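Brulton Community Sports Museum to Open "Worn With Love," a Season-Long Look at the Shirts Our Neighbors Played In 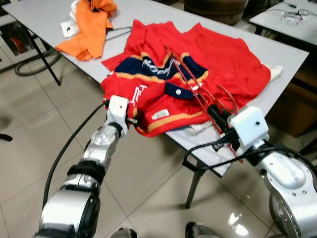 A red jersey-style shirt with a navy collar and gold-yellow trim.

BRULTON, 24 Apr 2026 – The Brulton Community Sports Museum is delighted to invite everyone, from lifelong fans to folks who have never sat through a whole game in their lives, to "Worn With Love," a new exhibition of local team shirts that opens this spring and runs through the end of September.

The show brings together 346 shirts lent or given by families in Brulton, Baltunby and the farm towns in between. There are bowling shirts, softball shirts, soccer shirts, and a good many from company teams that played one or two summers and then quietly folded along with the company. The oldest were found in cedar chests and attic trunks, and more than a few arrived at our front desk in grocery bags, with a handwritten note pinned to the sleeve.

"We put a small notice in the library window and hoped we might fill one wall," said Feng-yi Cheng, the museum's director. "Then the phone started ringing, and it went on ringing right through supper most evenings. People wanted to tell us about their dads and their aunts and the night the lights went out at Zhuravel Field, and would we please take good care of the shirt. We will, and we're so grateful to be asked."

Visitors will find the shirts spread through 6 rooms on the museum's ground floor, arranged by neighborhood instead of by sport, so that a goalkeeper may well hang beside the bowler who lived across the street. Many are shown with letters, team snapshots and scorebooks, and there is a listening corner where you can sit down in a comfortable chair and hear former players tell their own stories, some of them quite long and all of them worth it.

One room is given over to the Gakavard Mill League, which for many years was the main entertainment in the valley on a summer evening. Kastriot Spahić, who played second base in the league and later umpired in it, helped the museum match names to faces in the old team photographs. "I thought I'd forgotten most of those fellows," he said. "Then I saw the stitching on a sleeve and could tell you who drove us to the away games and what he kept on the radio."

The museum has also been busy behind the scenes. Textile conservator Hiu-tung Cheng will give a series of relaxed afternoon talks on caring for old clothes at home, covering how to store knits flat, what to do with cracked lettering, and when it is wiser to leave a stain alone. Visitors are welcome to bring one garment each and ask for advice.

A fully illustrated book, with an essay by local historian Wai-kit Tsai, will be on sale in the museum shop. The first printing is 1,790 copies, and 400 of those have been set aside for schools and public libraries in the county.

Admission to "Worn With Love" is free, though donations toward the upkeep of the collection are warmly appreciated. The building has step-free access from the parking lot, and large-print guides are available at the desk.

Media contact: Feng-yi Tu, Press Office, Brulton Community Sports Museum. Interviews and gallery visits can be arranged on request.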